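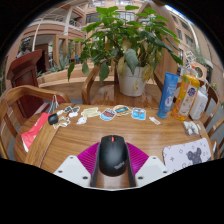 What counts as a fault in this log? Any grip where the fingers close and don't let go when the trigger does.

Setavon minutes, atrium table, 14:00
There: me (Nasrin, typing), Omid, Edem, Mitra. Rostam sent apologies.

Right, the sticking finger. Edem says the left one stayed shut on a mouse again this morning and nipped his thumb when he tried to free it! No blood, just a red mark, but it goes in the accident book and I've made him write it himself. Omid thinks it's the return spring; I still think it's the last lot of parts from Oltier. We went back and forth on this for far too long.

Mitra went through the log (all 2,591 grips, bless her) and found 14 stuck releases, mostly on smooth rounded things.

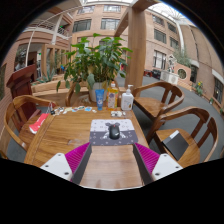 Mouse on the mat, fingers open.

Agreed: no hands between the fingers until power's off. Omid to swap the spring and run 40 test grips before anyone else has a go. Edem to ring Oltier and ask about that batch. I'll chase Rostam for the spare jaw, which he's had since December (Rostam, if you're reading this, please!).

Finished at ten to three.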